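From: Hélène Nguyen
To: Hawthorne small kitchens list
Date: May 12, 2026
Subject: Re: [hawthorne-kitchens] Foil in the toaster oven, and drawer pulls

Hi all,

Sorry for the long one, but Francine asked two questions and I have opinions on both! Her message first, so you don't have to go digging:

> On Monday Francine Carrier wrote:
>
> We're finally giving up on the big oven in the Lurotthorpe apartment
> (820 square feet, and the stove takes up what feels like half of it).
> So it's going to be a toaster oven on the table. For those of you who
> cook this way every day, do you line the thing with foil or not? My
> sister says never. Also, where do you put it so that you can still
> get at plates and so on?
>
> Second question, for the handy people. I want metal pulls on plain
> particleboard fronts and I'm scared of wrecking them. Any advice
> before I start drilling?
>
> Francine

OK, oven first. I've been cooking in one for going on 3 years now, and the foil fight comes up on this list every winter, so let me just say what I do and you can all yell at me afterward. (I'm sure it's all in the archive, but the archive is up to message 3386 and I'm not scrolling through it either.)

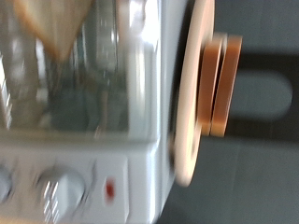 Placement matters more than foil, if you ask me. I started out with mine shoved in a corner where I had to lean over it to see the dial, and I burned my sleeve twice doing that. Pull it forward where you can face it straight on. You want to be able to glance at the little red light down on the panel by the knobs without bending double, and on mine it's a tiny thing, easy to miss if you're off to one side. Plates are the other half of it. I like to have one standing right up against the side while I'm getting set up, so there's no hunting through a cupboard once the toast is ready. When the oven's really going I move it away, especially if it's one of the plastic ones. And look for where your vents are! On some ovens they're slots along the side and you don't want to block those with anything.

As for foil, yes, I use it, and your sister is going to hate me. I put it at the bottom, under the rack, and I don't bother smoothing it out, so it's always crinkled. Check your manual before you copy me, though. My old Jukomura came with a whole page telling you not to, and I followed it to the letter and scrubbed cheese off that floor for a year. If your manual says no, get a crumb tray you can slide out and live with it. Whatever you do, keep foil off the heating elements and don't wrap the rack in it. The air has to get around the food or you end up with one pale side and one black side -- ask me about the salmon sometime.
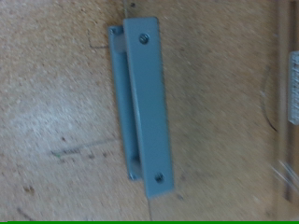 PULLS ON PARTICLEBOARD

This one I had to learn by ruining a board. Draw your layout lines first, in pencil, and leave them there until the pull is on and you've stood back and had a look. A little right angle up near the top end of the handle is plenty to line it up with. Then drill pilot holes, smaller than you think. Particleboard crumbles if you force a screw in, and once the hole has gone mushy you're stuck with glue and toothpicks. I like the kind of bar pull with a screw at each end, countersunk so you don't snag your sweater on the heads. Blue-gray looks really nice against the raw tan board, by the way! I was going to paint mine and now I don't think I will.

The Sarinex screws I bought came in a box of 40 and they were all too long for my boards, so measure the thickness before you shop and bring the number with you.

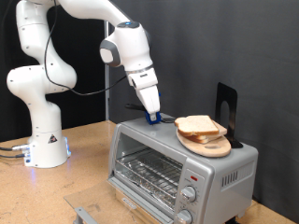 Back to the oven for a second, because I forgot the door. If yours folds down like most of them do, measure how far it sticks out when it's all the way open, and then add room for your hands. You'll want the oven back from the edge of the table far enough that you won't catch the door with your hip when you walk past. And don't rest a heavy pan on the open door, no matter how handy it looks. The hinges on my first one went wonky in a matter of weeks and after that it never closed right, so everything took forever to brown.

Cleaning-wise, I do the glass with baking soda paste and an old dishcloth, let it sit while I have my coffee, and wipe it down. The rack goes in the sink overnight. 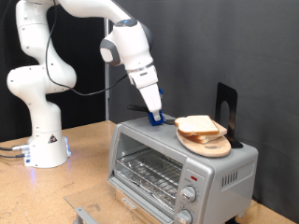
The other bad habit I'm trying to break is using the top as a shelf. It's flat, it's right there, and you set one thing down on it and then six more show up. Handles and cords are what worry me, because that top gets hot enough to soften plastic. I now clear it off before I turn the knob, every time, even for one slice of bread.

Francine, what size are your drawer fronts? I have a paper template from the last batch I did and I can bring it to the July swap if that's not too late for you. And does anyone still have that sheet pan that fits the small ovens? I'd take it off your hands.

Hélène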